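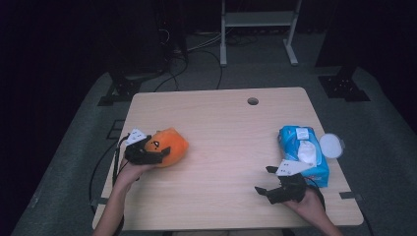 Can it wipe things yet? Speaker notes, Brisel evening talk, Lindqvist Hall, August 26, 2022

Opening. Say hello, wait for the people at the back to find chairs, and ask for a show of hands: how many have a machine at home that cleans a floor? Then ask how many pick up the socks before they switch it on. (Usually the same hands go up, and people laugh and look at each other.) Let that go on for a moment, it's a nice way to begin and it does a good deal of my work for me.

What I want to say tonight is that the floor was the friendly one. A floor is flat, it stays where it is, and if the machine misses a strip you can send it back. We have been spoiled by the floor, and I include myself, having written some very cheerful things about it over the years that I would now like to take back. Most of what we call housework is done to objects that move when you touch them, with other objects that also move when you touch them.

Now the list. Back in May I sat down at the kitchen table and wrote out every chore I could think of, in the house and in the shop behind it, and I got to 103 before the coffee ran out. (Hold up the list. It's on the back of a Prolitum parts catalog, and somebody always asks, so say so.) I then went down it with a pencil and put a mark next to anything that needs two hands at once, one to hold and one to work. Wiping down a jar. Peeling, sewing a button, putting a pillow in its case, degreasing a bearing, getting dust off a soft toy. I marked 80 of them, and I was being generous to the machines.

Take the soft toy slowly, since it looks so easy and everyone in the room has cleaned one, or has a mother who did. You hold it with one hand. You wipe with the other. If you hold too lightly it rolls away from the cloth, and if you hold too hard you squash the very bit you were trying to get at, and meanwhile the cloth is bunching up and deciding for itself which part of it is going to touch the toy. You do all of this while talking on the phone. You don't plan it, you couldn't write it down if I asked you to, and I have asked people to, and what I get is "well, you just wipe it."

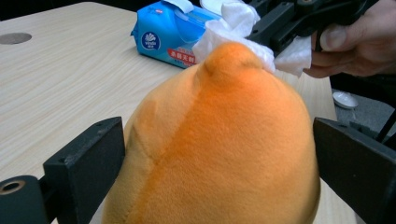 One comment on the sign-up page said that this was all a bit precious, that a washing machine has been doing soft toys for decades without any fingers whatsoever, and would I please explain why anybody should build a pair of hands to do what a drum full of water does better. Read it out in full, it deserves it. And then agree with most of it! The washing machine is a wonderful piece of automation, and it got that way by changing the chore until there was hardly any handling left in it. Somebody still carries the laundry over, checks the pockets, pulls it out and hangs it up, though, and those are the parts we were hoping to be rid of. The dishwasher is the same story, with the loading and the unloading left over for us.

So there are two roads, and I'd like the room to keep both in mind. You can redesign the chore so a simple machine will do, or you can build a machine that copes with the chore as you find it. Shops have mostly gone down the first road. When I was at Prolitum we ran a line where every part came down the belt facing the same way, in its own little tray, and the arm at the end hardly ever fumbled. Then we had a customer with rubber boots. (Tell the boots story if there's time. Skip it if we started late. The short form is that we ran 218 boots and the arm did beautifully on every one that happened to be standing up.)

Drink some water here.
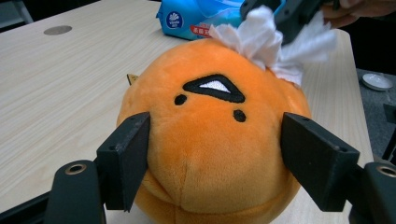
Soft things are where my own optimism has taken the most knocks. A mug tells you where it is and keeps its word about it. Cloth, plush, rubber and bread dough change shape as soon as you lay hold of them, so whatever the machine knew a moment ago is already a little out of date. Look at how the orange fabric bunches where the two black fingers squeeze it, with the toy bulging out underneath in a sort of lower lip, and then remember that the tissue on top is all folds as well. There you have two soft things meeting, each pushing the other out of shape, and a person's hand behind the upper gripper. I find I can watch this kind of work for a very long time, much as other people watch a river.

Which brings me to fingers. Most grippers give you two fingers that open and close, and I used to think that was the great shortage, that we'd be stuck until someone made a proper hand with a thumb and all the trimmings. I've softened on that. Put a person in charge of a pair of simple jaws and they'll manage far more than you'd expect, slowly and with some muttering. Try it at home with two pairs of kitchen tongs. Fold a dish towel, or get a wet wipe out of the packet (this one is maddening and I recommend it). You'll be clumsy, but you'll get there, and I take that to mean a good part of what's missing sits behind the fingers, in knowing when to let go and when to have another try.

If anyone brings tongs up on stage, let them. It eats five minutes but people do love it.

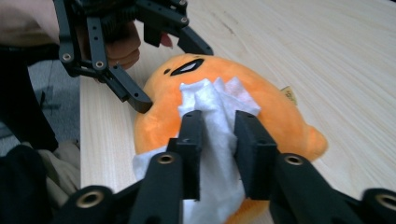
The other thing missing is knowing when you're done. Ask a person whether the toy is clean and they turn it over, look underneath, rub at a seam and say it'll do. "It'll do" is a judgment with years of living behind it, and it's different for a toy going to a grandchild and a toy going to the dog. At Zakero, where I help out now and then, we argued over a finished-or-not rule for wiping down shelves and ended up with four versions, all of them sensible, and none that my aunt would have accepted.

So, can machines do the chores yet? My answer tonight goes in pieces, and I'd say it in just this order. Floors, yes, with the socks picked up. Hard things in known places, yes, and in the shop very well indeed. Hard things in unknown places, sometimes, with somebody close by. Soft things held in one hand and worked on with the other – I'd want to stand and watch before I let it near anything I was fond of.

Questions. Somebody will ask about price, and I don't know, so say so early. Somebody will ask about folding laundry. Go back to the list, it's near the top, with two pencil marks beside it. Chairs have to be stacked along the left wall afterward, and the Lindqvist people would like the key back the same night.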